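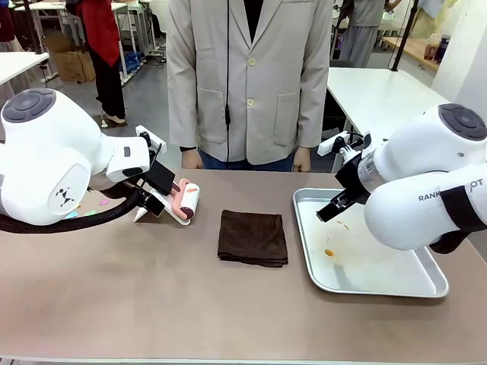 Despina thinks I'm spending far too long on fingers. She told me over lunch that if the arm can't find the thing, it doesn't matter how nicely the gripper would have held it, and that I should fix the wrist camera settings before I fall in love with any more rubber. She's probably right (she usually is about cameras), but I had already blocked out the whole day for grippers, so grippers it was.

Tue 30 June

So, the big comparison, finally! I've been promising this since April, when the first set of Pirnari fingers showed up and sat in their box under my desk while we fought with the controller. The plan was simple enough. Same two arms, same table, same jobs, and swap only the fingertips: the plain Pirnari ones against the softer Skolley pads that Haris keeps going on about. The jobs are the tidy-up set, meaning the lint roller, the towel and the metal tray with the mess in it. I like this set because the three things have almost nothing in common. A handle wants a good firm squeeze, a towel wants a pinch, and a tray with sauce and crumbs in it wants you to be very careful about how low you go.

Started with the lint roller on the left arm. The Pirnari fingers close on that pink handle and it looks great, and then you ask for a rolling motion and the handle slowly starts to turn in the grip. It isn't a lot, just enough that by the end of a pass the roller is at a slant and only one edge is doing any work. I put the closing force up and it got better, then I put it up again and it didn't get any better at all, so I stopped there. The Skolley pads held it straight on the first try. I yelled across the room and Haris Kovačević came over looking unbearably pleased with himself.

Then the towel, and the Skolley pads were terrible at it! They're too fat at the tip. With the towel folded they go for the top layer and take the whole stack, or they skate over it and close on nothing. The plain fingers get in under a fold pretty nicely if you come in at an angle -- I wrote down 22 degrees, though I want to redo that with the towel turned the other way before I trust it. Haris says trim the pads. I say you don't trim the only set you have.

The tray was the right arm's job and it ate most of the afternoon. Pointing straight down into a shiny metal tray is a pain. The depth picture goes to pieces on the bottom of it, all holes and sparkle, and the height it reports jumps around depending on where the overhead lights hit. I ended up setting the floor height by hand, jogging down until the tips just touched and then backing off 2 millimeters. Not elegant, but it repeated well enough for me to move on. Okay, fine, this is exactly what Despina was talking about at lunch. I'm not telling her until tomorrow.

Also the controllers. We're still running the old Ristić one on the left and the Gullevholm on the right, and I had more or less stopped noticing the difference until I had both arms going on the same script. The Ristić is smoother in slow moves, no contest. The Gullevholm is quicker to react when the fingers touch something, and for the tray I'd take that every time. But the force numbers don't mean the same thing on the two of them! I typed 65 percent into both and the right one was clearly squeezing harder, and then I spent ages hunting through the manual for what it's a percentage of. Couldn't find it. I need to borrow the little load cell and just measure both of them, which I should have done months ago.

By five I had roughly 600 grasps in the log, counting the ones where I forgot to reset the label and had to go back and fix them by hand. My feet hurt. The spreadsheet is a disaster and I haven't plotted a thing, so all of the above is just me going on what I saw and grumbled at.

If I had to choose tonight, I'd put Skolley pads on the left and leave the plain ones on the right, and stop trying to find one finger that does it all. Haris hates this, he wants a matching pair so he only has to keep one kind of spare. Despina Angelovski wants to know why we don't try a narrower pad on the plain finger, just at the tip, and I kind of love that idea -- there's some thin silicone sheet left in the cabinet, I think, unless somebody used it for the feet on the bench.

Tomorrow: load cell, then the towel turned around, then the wrist camera exposure. And order more lint roller refills, I tore off so many sheets today.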